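Gulik soft finger kit, hand-held version: review

Posted 12/2/24

I bought the Gulik kit in September to go with the arm I'm building in the garage. The arm isn't finished, so for now I use the fingers on a hand-held gripper. That has worked out fine, as most of what I needed to learn was about the fingers anyway.

You get two ribbed fingers in magenta, two white mounting blocks, a bag of screws and a folded instruction sheet. I paid $129. The sheet is poor. It shows the blocks from one side only, and I put the left one on backward and had to take it off again. Allow 40 minutes for assembly and use your own hex key, because the one in the bag rounds off.

The fingers are the good part. They bend along the side of whatever they press on, so a round object gets contact over a fair length of the finger. My old pair were flat printed jaws with rubber glued on, and a bottle would turn in them whenever I tilted my wrist.

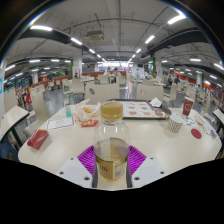
Clear plastic is also a fair test of how hard you are squeezing, as you can watch for the wall starting to buckle. With a partly filled bottle I found I needed less force than I expected. Paper cups are harder. An empty one will dent if you close at the speed you'd use for a bottle, and I have not found a setting that suits both.

The mounting blocks are fine but the screw holes are small and shallow. I stripped one on the second day. Kárason sells a block with deeper holes that takes the same fingers, and if I were buying again I'd get the fingers alone and use those. I have 16 of the longer screws on order to see if they help.

Wear is hard to judge this early. The seller claims 2,000 closes before the ribs soften. I haven't kept a tally. The tips have picked up some grime and wipe clean with dish soap.

One thing to plan for is width. The fingers come in at an angle, and on a crowded table the brackets need room on both sides of the object. I now approach from the clearer side and keep the tips low.

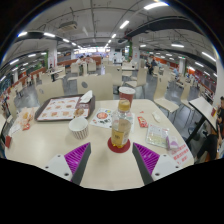 Tudor Ilie: I have the same fingers on an Akureo arm at our shared shop and the width bothered me too. I moved the blocks inward by one hole and it helped with cups, but you lose some opening, so check your largest bottle first. Agree about the screws. Mine stripped in the same place and I ended up putting in threaded inserts, which have held so far.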